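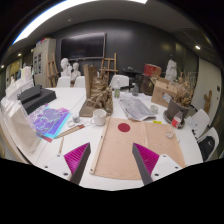 How much weight can the Ornberg worktable carry?
The top carries 124 kilograms when the load is spread over the whole surface. For one heavy thing in the middle, please stay under half of this.

Ornberg worktable, white

The Ornberg is a large table for people who cut, draw, fold, glue and pack. We make it in our workshop and we sell it directly, also to schools and small studios. The top is white on the whole surface, so a pencil line or a lost pin is easy to find. You can lay a big piece of fabric flat on it and still keep your mug, your newspaper and a box beside the work.

Kaja Lukoševičius drew the first version for her own sewing room. She was tired of working on a dining table and moving everything away before dinner. The present version is a little lower than hers, after several customers wrote to us that their shoulders became tired.

What you receive
Table top, in one piece
Four legs with adjustable feet
Bag with screws and hex key
5 felt pads, one is a spare
Paper instructions with drawings

Putting it together
Two persons need 30 minutes. Put the top face down on a blanket, fix the legs with your fingers first, and tighten the screws only when all four legs are in place. Then turn the table over together. Do not lift it by one leg. When it stands, turn the feet until the table does not rock. On old floors this can take some patience.

Cleaning
A damp cloth and a drop of dish soap are enough for daily use. Dry the surface after. Marks of pencil go away with a white eraser. Marker and ink should be removed the same day, with a little alcohol on cotton. Scouring powder makes the surface dull and we cannot repair this. Under knives always use a cutting mat.

If you iron on the table, put a folded wool blanket under the fabric. The top is not made for direct heat. A mug of coffee makes no problem.

What customers wrote
"I make curtains, and before this I cut everything on the floor. My knees are thankful. The delivery came one day late but the driver called." Reet Lūse

"Good table, heavy. The hex key in the bag is too short, I used my own." Bahman Alipour

We have changed to a longer key in November. If you have the old one, write to us and we send the new one without cost.

Goes together with
Teltum drawer, hangs under the top on the left or the right side
Kashyap cutting mat, gray, large
Ziltico shelf for the wall, for boxes and rolls of paper

Delivery and return
The table comes in 2 packages, and they can arrive separately. Please wait with the mounting until you have both. The driver brings them to the street door. Carrying upstairs must be ordered before, and we need to know the floor and if there is an elevator.

You can return the table within 30 days if it was not mounted. For damaged parts send a photo to Normunds Lapiņa in our service, with your order number. He answers in the mornings.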